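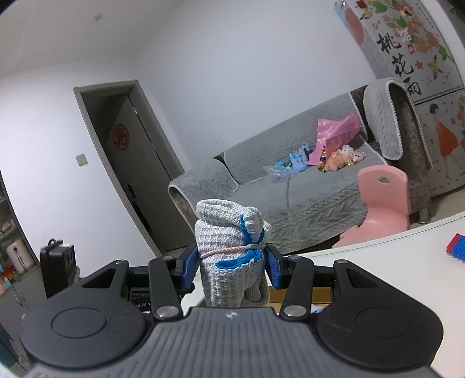 Rolled bundle of white knitted work gloves with blue edging, wrapped at the middle with pale pink twisted cord.

How to Roll and Tie Knitted Work Gloves for Storage

Last updated 7 September 2025

Seamless knitted work gloves are sold in banded packs, and the band is usually the first thing thrown away. After that the gloves end up in a drawer or the bottom of a box, where they separate into singles and pick up sawdust. The method on this page makes a compact roll that is held by one wrap of cord and can be undone with one pull. We use it for all the string-knit gloves in the Sekivwood tool store. It works for cotton, polyester and mixed yarns, with or without a colored edge at the cuff.

It is not suitable for gloves with a full rubber or nitrile coating. The coated faces stick to each other under pressure and may peel when the roll is opened. Store those flat. Gloves with small grip dots on the palm can be rolled if the dots are fully cured and the store does not get hot.

What you need

Knitted gloves, clean and dry, sorted by size
Twisted cord, thin, 500 mm per bundle
Scissors
An open cardboard box or a shallow bin
Masking tape and a marker for the box label

Choosing the cord

Any thin twisted cord with a soft surface will do. We buy Sternton cotton cord on the small spool. Braided nylon is stronger than the job requires, and its surface is slippery enough that a single bow works loose in the box. Jute holds a knot well but sheds fiber into the knit. Avoid bare wire and plastic cable ties. Wire snags the yarn, and a cable tie has to be cut off with a blade held against the glove.

A pale cord is easier to find against a dark glove and a colored cord is easier to find against a white one. If you stock more than one size, use a different cord color for each. Write the color code on the inside of the cupboard door and keep to it. Reusing an old color for a new size causes more mix-ups than having no code at all.

The length of 500 mm allows for one turn around a roll made from a two-glove stack, plus the bow. For thicker rolls, wrap a scrap of cord around the first finished bundle, mark it, add enough for the bow and cut the rest to match. Twisted cord unravels at the cut. Put an overhand knot in each end before you start, or wrap the cutting point with tape and cut through the middle of the tape.

Preparing the gloves

Check that the gloves are dry before rolling, including inside the fingertips. The fingertips dry last because the knit is doubled there when the glove hangs by its cuff. A glove that feels dry on the palm can still be damp at the tips, and a tight roll will hold that dampness for weeks. If you wash gloves in batches, leave them overnight on a rack after they seem ready.

Turn every glove right side out. Push the thumb and fingers out fully with a blunt dowel. A finger left inside makes a lump in the roll, and the lump always ends up where the cord should sit.

Look over the cuffs. Most string-knit gloves have an overlocked edge in a contrasting color, which on many brands indicates the size. The code is not the same from one supplier to another. Measure one glove from each new batch and do not rely on the edge color alone. Our medium gloves measure 210 mm from the tip of the middle finger to the cuff edge when laid flat without stretching.

Trim loose tails of yarn to 5 mm or so. Do not pull them. On a seamless knit, a pulled tail can open a row at the fingertip. Gloves with a hole in the palm or an open fingertip go in the rag bin and should not be rolled with the good ones.

Laying the stack

1. Put the first glove on the table with the palm up and the fingers pointing away from you.

2. Fold the thumb flat across the palm.

3. Lay the second glove on top, palm down, with its thumb also tucked in against the palm. The palms now face each other and the cuffs are level. Most string-knit gloves fit either hand, so if yours have no marked left and right, take any two of the same size.

4. Smooth the stack from the cuff toward the fingers with the side of your hand. Do this once or twice. More than that stretches the knit and the stack no longer lines up.

5. Fold the left third of the stack over the middle, then the right third over that. You now have a narrow strip the full length of the glove. If the strip springs open, place a ruler along it for a minute before continuing.

Rolling

6. Start at the fingertips. Turn the first 30 mm over tightly. This is the core, and the rest of the roll can only be as firm as the core.

7. Continue rolling toward the cuffs. Keep the edges of the strip lined up as you go. If one side drifts, unroll back to the point where it started. Pushing the side in afterward makes the bundle cone-shaped.

8. Stop when the cuffs are all that is left. The ribbed section should lie flat on the table with the edging toward you.

9. Open the outer cuff with two fingers and fold it back over the roll, as you would with a pair of socks. The edging will turn outward and form a band around the opening. Depending on how far you fold it, the colored edge may lie straight or come to a V at the front. Neither affects how well the bundle holds.

10. Push the second cuff into the end of the roll with your thumb. A small pocket of fabric will remain at one side. Leave it as it is.

A bundle made this way will hold without cord if it is handled gently. The cord is there for transport, and for boxes that people dig through.

Tying

11. Stand the bundle on end and hold it upright with one hand. Squeeze at the middle only. Squeezing at the top pushes the core out at the bottom.

12. Pass the cord around the middle, or slightly below the folded cuff if the cuff makes the top half thicker. The cord should sink into the knit a little and stay where it is put. A slight slope from one side to the other does no harm.

13. Cross the ends, tuck one under and pull until the cord stops sliding. Do not pull to the point where the bundle takes on an hourglass shape. Ribbed knit that is kept under a tight cord for months keeps the dent.

14. Finish with a single bow, or with a half bow if the bundle will be opened by someone wearing gloves. Tuck the loose ends under the wrap.

Test the first few bundles by picking them up by the cord. The wrap should not move. If it slides toward one end, the roll is too soft at the core, and tightening the cord will not correct that. Unroll it and start again from step 6.

Boxing

Stand the bundles on end in the box, cuffs up, so the edge color can be seen from above. Bundles laid on their sides roll under one another and the lower layer is never used. A carton 400 mm long is a convenient size for a shelf. Larger cartons tend to be filled with other things.

Fill the box until the bundles support each other and stop there. They should lift out without dragging the next one along. If the box is only part full, wad clean rag or spare fabric into the gap.

Leave the flaps open if the room is dry. In an unheated building, close the flaps but do not tape them. We moved the Atness stock from a sealed plastic tub to cardboard in December after finding condensation under the lid, and have had no musty gloves since.

Label the short side of the box with the size, the cord color and the date of packing. Write on tape and stick the tape to the box. The same carton can then be relabeled when the contents change.

Issuing and return

Take from the front of the box and refill at the back. Collect the cords in a tin next to it. A cotton cord lasts many rounds, and can be used until the end knots wear off or the twist opens.

Used gloves do not go back in the box in any condition. Provide a separate bin for washing. Work gloves that have been used with oil, finish or solvent should be kept out of the laundry altogether and disposed of under whatever rules apply at your site. Oily fabric must never be rolled or packed tightly, as some drying oils can heat up on their own and start a fire.

Common faults

Roll opens at one end: the strip was folded unevenly. Check that the thirds are equal at both the fingertips and the cuff.

Cuff will not fold over the roll: the core is too loose, or the glove is too small for the stack. With small sizes, roll each glove as tightly as the knit allows and use one glove per roll, then tie the two rolls together.

Cord slips off in the box: wrong cord or wrong position. Change from nylon to cotton and move the wrap to the middle.

Cuff edge has gone wavy: the glove was stretched during smoothing or the cuff was pulled too far. It normally recovers after washing. If it does not, the elastic in the edge has failed.

Snagged loops: usually caused by rough table edges. Work on a smooth top, and file any burrs on the scissors.

Variation for heavy gloves

The Quezada heavy-gauge glove is too thick to fold in thirds. Fold the stack in half lengthwise, roll from the fingertips as above and omit step 10. Use two wraps of cord placed side by side, and cut the cord to twice the normal length. These bundles do not stand well by themselves, so pack them in a box with low dividers.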